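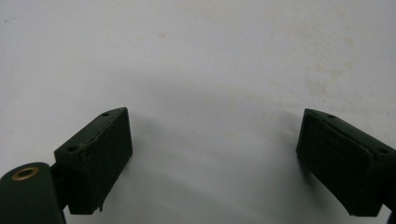 Old beige stains on a white surface, can I get rid of them without repainting?

I rent a flat above the Güneş bakery and move out in October. The lease says all light surfaces have to be left "free of marks" or the agency, Zuretti, takes 136 off the deposit for each room. The one I'm worried about is matte white, and the stain has no hard edge, it goes blotchy and fades out into the white, with a smaller cloudy patch and a tan speck elsewhere. I have tried dish soap and warm water twice. I don't want to paint if I can avoid it because I'd have to match the white. Has anyone dealt with Zuretti over this, and does it count as wear and tear?

Posted 28th July by kettle_drum

marlowe5

Read the inventory from when you moved in before you buy anything. If the stain is listed there you owe nothing. If there is no inventory, write to them now and ask for a copy, by email so it has a date on it. I rented through Zuretti for two years and they dropped a charge for a hallway once I asked what condition it had been in at the start.

For cleaning, try baking soda mixed to a thin paste, on a spot the size of a coin. Leave it 5 minutes, wipe with a damp cloth, let it dry overnight and look at it in daylight. Don't scrub. Matte finishes go shiny where you rub them and then you have a second mark to explain.

Kudotby_resident

just paint it, one small can of white and a roller, an afternoon. worked for me

old_tenant_634

Painting over it may not work. If it's a water stain or grease it comes back through ordinary paint, so you need a stain-blocking primer first. I used Fernix primer, one coat, then two coats of matte white over the whole surface. If you only paint the patch you will see the edges of it. Also ask the agency before you paint, my lease didn't allow it without written permission.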